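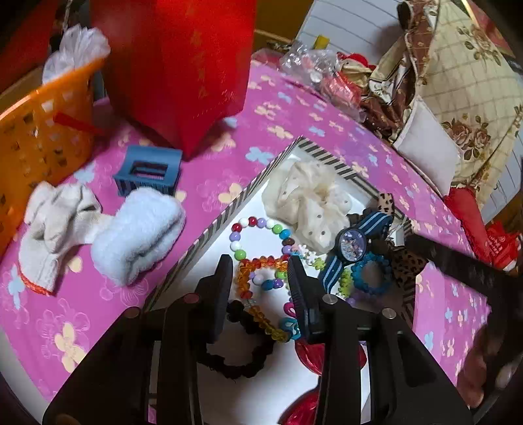 A beaded bracelet and a scrunchie in a shallow striped-rim box.

The Small Goods Counter Holds Its Ground

By Myrto Tsolakis

For most of the past decade, the sale of hair ties, clips and inexpensive bracelets was treated by retail planners as an afterthought. Such items were hung beside the register, priced to clear, and reordered when the hooks ran bare. A growing number of independent shopkeepers now regard them as the steadiest part of their business, and the suppliers who serve those shopkeepers have begun to change their terms accordingly.

The Estovis Retail Association, which represents 642 independent stores in the region, devoted its winter bulletin, issued on January 9, 2018, to the subject. The bulletin reported that accessories priced under five dollars accounted for 11 percent of sales among its members, a share that had held level through two years in which clothing sales declined. It recommended that members set aside permanent counter space for such goods and review their supply agreements before the spring ordering period.

The second recommendation has proved the more difficult to carry out. Wholesale suppliers have traditionally sold hair accessories in sealed mixed cartons. The buyer chooses a price level and receives whatever assortment the supplier has packed. Plonasska, the largest distributor serving the Estovis district, set its standard carton at 3000 pieces for many years, a quantity suited to chain stores and seaside resorts but well beyond the needs of a shop with a single counter.

Kosmas Sotiropoulos, who has operated a gift and notions store on Tzanetos Street for 27 years, described the arrangement as workable only for those with storage to spare. Under the carton system, he said, a shop would sell through its plain elastics within weeks and be left with the remainder for several seasons. He kept his unsold stock in the cellar and at one point was obliged to rent a neighbor's garage.

Several shops responded by buying together. Under a pooled agreement drawn up in April of last year, participating stores purchase cartons jointly and divide the contents at a shared stockroom behind the Flikov market hall. Each store pays in proportion to what it takes, and pieces that no store wants are offered at a reduced price to market traders. The agreement runs to four pages. Its longest section deals with damaged goods, which were the cause of most disputes during the trial period.

Fotis Spanos, who drafted the agreement, said that the division of stock was at first carried out by strict rotation, with each store choosing one bundle in turn. The method was fair but slow, and a single carton could occupy a full afternoon. Stores now submit a written request in advance, and only contested lines are settled in person. Leopard print, he noted, is contested every time.

Plonasska has since introduced a half carton, though at a higher price per piece. The company has declined to offer cartons of a single style, citing the cost of sorting. Members of the pool regard the half carton as a modest concession and have continued to buy jointly. 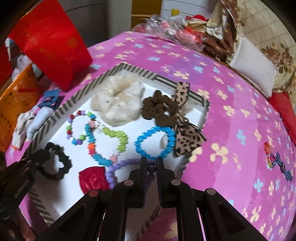 Chrysanthi Katsaros took a less favorable view of the pooled agreement, saying that it had left every counter in the district with the same goods and that customers had begun to notice. She would prefer to see each store deal with its own maker, even at a higher cost, and said she had already returned to buying from two local bead workers whose prices she described as reasonable.

Her objection is shared by a minority of the association's members. Handmade pieces carry a higher margin when they sell, but they require the owner to keep separate accounts for each maker and to settle on a consignment basis, often monthly. The association publishes a model consignment form for this purpose. It was last revised before many of its current members had opened their doors, and it makes no provision for repairs, although restringing is the service that bracelet customers request most often.

Display is a further matter of debate. The traditional wire rack keeps stock orderly but encourages buyers to take one item and leave. Open trays allow customers to handle the goods and compare colors, and stores that have adopted them report larger purchases, along with higher losses from theft. Fotis Stergiou, an adviser to the association on shop layout, recommends that trays be placed within reach of the register and tidied at midday and at closing.

The association will take up a revised consignment form at its spring meeting. Stores wishing to join the pooled agreement may apply through the Flikov stockroom, where the requests for the next carton are now being received.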